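From the Kaninari Street Neighbours newsletter, June 2020

Giving old bedroom furniture another go

With so many of us spending more time at home these past months, I've had a lovely run of letters about furniture. Dressing tables, mostly, and bedside cabinets, and one very sorry blanket box that had been living under a tarp in Harkville. It seems everyone has gone into the spare room, had a good look at what's in there and decided that something ought to be done about it. I couldn't be happier, as I've been boring my family on this topic for years and it's nice to have a fresh audience.

My own dressing table came from my aunt, who bought it second-hand when she moved to Kelmendi and painted it brown, then green, then a sort of apricot colour I won't defend. By the time it got to me the drawers wouldn't close in humid weather and the top had four cup rings on it. I stripped it back over one long November and got most of the way before I lost heart, and it sat in the shed in pieces until Meenakshi Kaimal from number 112 came over and more or less talked me through the rest across the fence. She learnt from her father, and she is a great believer in doing the dull parts properly. Wash it first with sugar soap, rinse it, and then leave it alone for a day. I never used to leave it alone for a day, and my paint used to peel.

As for colour, white is the favourite by a long way, and people do worry that it will look cold. Go for one with a bit of yellow in it – a cream, or what my aunt would have called "old milk" – and it will sit much more happily beside timber floors. Two thin coats will do you better than one thick one, and a light sand in between is well worth the bother.
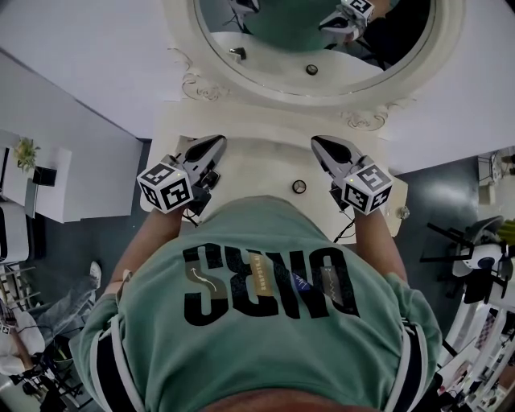
Do you need to take the mirror off before you paint?
It's much easier if you do, and most older ones are only held on by a couple of screws at the back. If yours won't budge, tape newspaper over the glass and run a blade gently around the edge once the paint is dry.

Sticky drawers are the other thing I'm asked about. Before you reach for the plane, rub the runners with a plain white candle and see how you go. Stavros Pavlović wrote in to say he uses a cake of soap instead, which he swears lasts longer, and he has restored 13 chests of drawers so I'm inclined to listen. He also suggests pencilling a number on the back of every drawer before you pull them out, as they very rarely fit in each other's spots. I wish I'd had that letter before November.

Handles can be soaked overnight in warm water with a good splash of vinegar if they're solid brass, but go gently with plated ones. If you're after replacements, Stetora have a tray of odd knobs near the front counter and they're happy for you to take your time looking through it.

Please keep your letters coming, and if anyone has a spare set of small castors, I'm still one short for the blanket box.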